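Test Tube Rack

A test tube rack is a stand that holds small tubes upright so you don't have to. I've been adding to this page in the Jimar hobby lab encyclopedia since March, and it keeps growing, so please bear with the length! If you spot something wrong, leave a note for me or for Farzana Kiani, who looks after all the glassware and plasticware pages.

What it is

Most racks come down to the same idea: a plate with holes in it, and something underneath to stop the tubes from dropping through or leaning over. The holes sit in rows, which makes it much easier to keep track of what went where (I label the rows with letters on a strip of tape and the columns with numbers). Plenty of racks have a second tier of openings lower down, and that tier is what keeps a tall, skinny tube from wobbling.

Materials

Wire racks are the old standby. They drain well and they last forever, but small tubes slide right through the gaps, and the cheap ones rust at the welds. Wood looks lovely on a shelf and soaks up every spill you ever make. Polypropylene is what I'd tell a beginner to buy - it's light, it takes a knock, and most of it can go in an autoclave.

Then there's clear acrylic, my favorite by a mile. You can see the liquid level in a tube without pulling it out, and you can spot the one at the back that you forgot. It does have its problems. Acrylic scratches if you so much as look at it with a scouring pad, it can craze if you wipe it with alcohol or acetone, and it should never go in the autoclave. I wash mine with lukewarm water and a drop of dish soap, then let it air dry upside down on a towel.

Sizes and fit

Check the hole diameter against your tubes before you order. My first Vonent rack was made for wide glass tubes, and my little capped plastic ones fell in up to the lid. The Frandsen I use now has holes just a hair wider than the tube, so everything stands straight and still lifts out with 2 fingers. For tubes with screw caps, look at the spacing too, because caps are often wider than the body and will bump each other in a tight rack.

Tubes with printed graduations are a nice match for a clear rack. I turn all the markings to face front when I load it (a fussy habit, I know, but it saves a lot of twisting later).

A clear acrylic rack with two tiers, on black cloth, with a small white-capped tube held sideways above it:
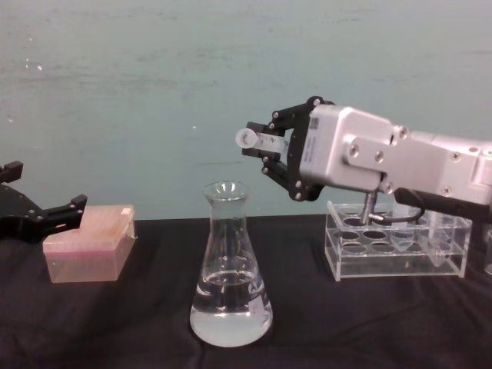 Storage and labeling

Keep racks out of direct sun, and don't stack acrylic ones without a sheet of paper between them. Write on tape, never on the plastic itself. Drudau sells a removable label roll of 1,000 that I've been working through for ages, and it peels off clean even after a few weeks in the fridge.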